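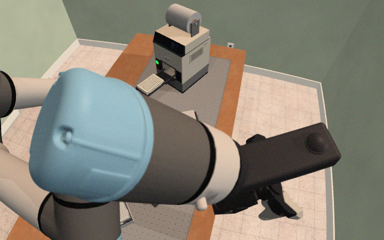 Home Water Testing: Questions We Get

Last updated in February

Do I need to test my water at all?

Maybe not. If you're on city water, your supplier already tests it and has to send you a report once a year. Read that before you buy anything. It won't tell you what your own pipes add between the street and the faucet, so an older house with lead or unknown plumbing is a fair reason to test anyway. If you're on a private well, the job falls to you, and yes, you should test.

A company offered me a free in-home test. Should I say yes?

You can, but know what it is. Most free tests are sales calls. The usual routine is to put a few drops of something in a glass and watch the water turn cloudy or drop flakes. What that generally shows is minerals, mainly calcium and magnesium. Hard water leaves spots on your dishes and crust in your kettle. It isn't a health hazard, and a glass of flakes says nothing about lead, nitrate or bacteria.

If the person running the test also sells the fix, treat the result as advertising until a lab with nothing to sell you says the same thing.

What about the meter that gives a number on a little screen?

That's a dissolved solids meter. It estimates how much stuff is in the water and has no idea what the stuff is. Good spring water can score high. Water with a dangerous amount of lead can score low. We would not spend a dollar on the strength of that number.

Are the paper strips any good?

For hardness, pH and chlorine they're fine as a rough guide. For lead we don't trust them. The amounts that matter are tiny, and matching a pale pink square to a slightly paler pink square under a kitchen light is not much of a method. Strips also go bad if the tube has been left open. Check the date on the package.

How do I pick a lab?

Ask if it's certified by your state for drinking water, and for which substances. A lab can be certified for nitrate and not for lead, so "we're a certified lab" is only half an answer. Your state health or environment department keeps a list. Fancy equipment and a nice website don't settle it one way or the other.

Which tests should I pay for?

For a well: bacteria and nitrate every year, plus arsenic and lead at least once. Ask your county what else turns up locally. For city water in an old house: lead and copper.

Be careful with the giant panels. One kit sent to us by a reader, the Fumard Complete, advertises 80 substances. Plenty of those are things you'd have no reason to look for unless you live next to a particular kind of factory or farm. A short list chosen for your area tells you more and costs less.

Does it matter how I collect the sample?

A lot. For lead, the water normally has to sit in the pipes for at least six hours, and you take the first water out of the tap. Don't run it first. For bacteria you need the sterile bottle the lab gives you, and you must not touch the inside of the cap. Bacteria samples also have a short time limit. If yours spent a long weekend in a mail truck, ask for a new bottle.

My report says "ND." Is that zero?

No. It means "not detected," and it's only as good as the lab's detection limit, which should be printed next to it. If no limit is given, ask. Check the units too. Parts per million and parts per billion differ by a factor of a thousand, and we've seen sales brochures switch between them on the same page.

The Rollasen filter says "tested to 20 standards." Is that good?

We asked which 20 and didn't get a list. "Tested to" and "certified to" are different claims. Look for the certifier's name and the specific standard number, then look the model up on the certifier's own site. A filter certified for taste and chlorine may do nothing for lead.

Do you sell tests or take money from labs?

No. The Udau Water Pages carry no ads and no affiliate links. Raju and two other filter brands have offered us units to review, and we said no each time.

Can you look at my results for me?

Sorry, we can't. Call the lab first, then your county health department. If bacteria or a high lead result shows up, use bottled water for drinking and cooking until you've talked to them. Don't boil water to deal with lead or nitrate. Boiling leaves both behind in less water.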